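Brollgate council backs $3,419 tabletop trial, but will plain surfaces sell?
8/29/19

Brollgate council has agreed to spend $3,419 resurfacing the work tables at its Kornside community centre in plain pale grey, a colour the supplier, Zemus, claims will make the room "calmer and easier to keep tidy."

Ridwan Yusof, who runs the centre, said the old patterned tops hid crumbs and spills. He could not say how much cleaning time the change would save.

Zemus says its matte finish stands up to 1,000 wipe-downs. It did not provide test results when asked, and the warranty runs for five months.

Inese Jaunzems, who teaches a sewing class there, is unconvinced. "Grey shows every bit of chalk," she said. "We asked for better lighting and got a new colour."

A rival quote from Katsaros was not made public. Council will review the trial in September.

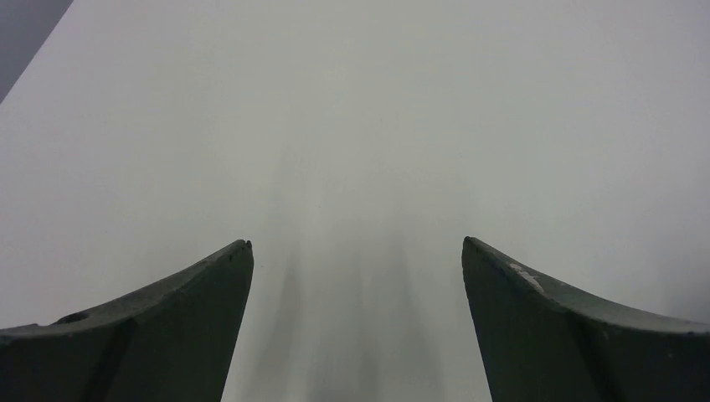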